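Kodeo opens trial bookings for two-armed laundry robot

09/12/2023

By Naomi Mwakalinga

Kodeo, the robotics company based in Dornthorpe, has opened bookings for a paid trial of its two-armed household robot, starting with laundry work. The offer is aimed at small hotels, care homes and shared apartment buildings that run their own washers and do not send linens out.

The trial is called Rankin, after the street where the company had its first office. Customers rent the robot by the month, and the price includes delivery, setup and a technician on site for the first 2 days. The company is taking 47 bookings in the first round. Deliveries are planned for March.

Kipchumba Kashindye, who runs the trial program, said the company picked laundry after talking with building managers in Dornthorpe and nearby Busthorpe. Many of them said the same thing, he said. The machines do the washing, but a person still has to carry baskets, load the drum, empty it and get everything to the folding table.

"They weren't asking for a robot that folds shirts," Kashindye said. "They wanted someone to deal with the baskets at 6 in the morning."

The robot has two jointed arms with black-gloved, fingered hands. It is sold with software for three jobs: moving a basket from one surface to another, loading a front-loading washer, and emptying it again. Folding is not part of the package. Kodeo says it is working on a folding add-on but would not give a date.

Each site gets its own setup. A technician shows the robot where the washer stands, how the door opens and where full and empty baskets should go. Customers are asked to keep those spots the same from day to day. If a washer is replaced or moved, a technician has to come back. The first return visit is free, and later ones are billed at $100 each.

The rental also comes with some limits. The robot handles clothes, towels and pillowcases, but Kodeo does not recommend it for comforters or fitted sheets. It works with front-loading machines only. Detergent has to be added by a member of staff, who also picks the wash program. Thin carpet and hard floors are fine, according to the setup guide, but thick rugs should be taken up first.

Rungnapa Chuensuk manages a 14-room guesthouse in Busthorpe and has put her name down for a unit. She went to a showing before booking and said the speed did not impress her. Loading took longer than it would take one of her staff.

"Slow is okay with me if it runs while we're doing breakfast," she said. "I asked a lot about socks. Socks get left in the drum, and then they go pink with the next load."

Kodeo's answer, she said, was that the robot checks the drum a second time before it reports the job as done. She plans to have her staff look as well for the first few weeks.

Not everyone who came to a showing signed up. Musyoka Tanui, who looks after three apartment buildings in Dornthorpe, said the deposit was the problem. Kodeo asks for $500 up front, and the money is returned only if the customer cancels before the technician's first visit.

"I can't tell whether it fits in my laundry room until the technician comes, and by then I've lost the deposit," Tanui said. "Two of my rooms are narrow. I'd want someone to measure first."

Faith Ndung'u, who handles customer accounts at Kodeo, said the company will now accept floor plans and phone photos ahead of a booking and will tell customers if a room is clearly too small. The deposit rule stays as it is for this round.
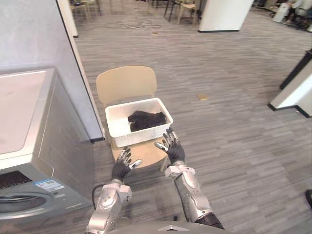

The robot's two hands at a laundry basket set on a chair, with a front-loading washer to the left.

Customers in the trial will be asked to fill out a short report each week, covering loads finished, loads that needed help and any damage to clothing. Kodeo will pay for damaged items during the trial up to a set limit, which is listed in the rental agreement.

Bookings can be made by phone or at the Dornthorpe office, where the rental agreement and the setup guide are available in print. Showings are held there by appointment, and visitors may bring their own laundry.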